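Subject: Re: [sim-users] Anyone using the Samau kitchen pack?
List: sim-users
Sent: Monday, 9:40 pm

> We're looking at the Samau kitchen pack for pick-and-place training
> and can't find much written by people who have used it. The page
> says 307 objects and 4 room layouts. Are the collision shapes any
> good, or is it one of those packs that looks nice until you try to
> grab a cup? Also, does it load in Dorkska without a week of
> conversion scripts? We're a small lab and the license isn't nothing
> for us.
>
> Second question, less important: is Pumphrey support real or just
> a logo on the page?

Yes! We've had it since April and I've been meaning to write something up, so you get the long version.

Short answer on collision shapes: they're good. I went in expecting the usual convex blobs, where you close the fingers on the edge of a bowl and stop a centimeter out in thin air because the whole thing has been wrapped like a ball. The Samau bowls and cups are split up into enough pieces that the inside is really inside. You can drop a lime in a bowl and it stays in the bowl. I know that sounds like a low bar but we dropped two other packs over exactly this.

The sinks are the same way. The basin is a proper hollow with its own floor and walls, so you can set up "take the dish out of the sink" tasks and the arm has to deal with the walls the way it would in a real kitchen. For us that has been the best part of the whole purchase. Our old setup had everything sitting out on a flat counter, and policies trained on it had never had to come down past a rim to reach anything. We now run three families of sink tasks and they are by far the ones that show us the most.

Loading in Dorkska: it took me an afternoon. The scenes come in with the hierarchy intact and the units right. Two things to watch:

- Friction comes in at the Dorkska default no matter what the pack says. There's a material table in the docs folder, and you have to apply it yourself. If your fruit is skating all over the counter, that's why.

- Faucets are loaded as fixed bodies. If you want the spout to swing you have to turn the joint on per scene. I'd leave it off to start with. The spout is solid to the planner either way, and you'll be glad of the simpler problem.

Pumphrey support is real but behind. The objects all load, the layouts load, but the randomizer (the bit that swaps props and moves them around) only works in Dorkska for now. I wrote to Samau and got a friendly reply saying it's being worked on, no date. If Pumphrey is your main tool I'd ask them again before paying.

About that randomizer, because the product page barely mentions it and I think it's great. You give it surfaces and a list of things that can go on each one, and it fills the kitchen for you. The results look like somebody lives there. One of ours from tonight's batch has a bowl as the target, down in the basin, with food and a woven tray up on the counter as distractors:

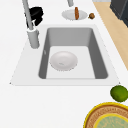 We ask for a few hundred of these overnight and throw out the ones where the target can't be reached. Write your own reach check, by the way. The one that ships with the pack only looks at distance to the base and doesn't know about the faucet at all, so it will happily pass a start pose that your arm can't get out of.

Things I don't love:

The white layouts are very white. White dishes on a white counter are hard on a color-only policy, and ours was noticeably worse there until we turned on the lighting variation. You may think that's a fair test (I sort of do), but know that it's coming.

Food is rigid. All of it. If you need anything to squash, look at Sakero, who do a much smaller set with soft bodies. We borrowed a trial of it and it was lovely and very slow.

Object masses are sensible for dishes and a bit random for everything else. I have a corrected file for the ones we use and I'm happy to share it.

On cost, I can't tell you what your budget can take, but for us it paid for itself in modeling time before the first month was up. I used to spend whole days fixing other people's mugs! If you only need a table and a few blocks, skip it. If you need sinks, and drawers that open, I'd buy it again.

If you do the trial, start with layout 2. It's the smallest, it loads fastest, and the counter height suited our arm without any changes. Layout 3 has an island that we still haven't got working with our base, so if anybody on the list has, please post your settings.

Mass file is going up in the list's shared folder tonight.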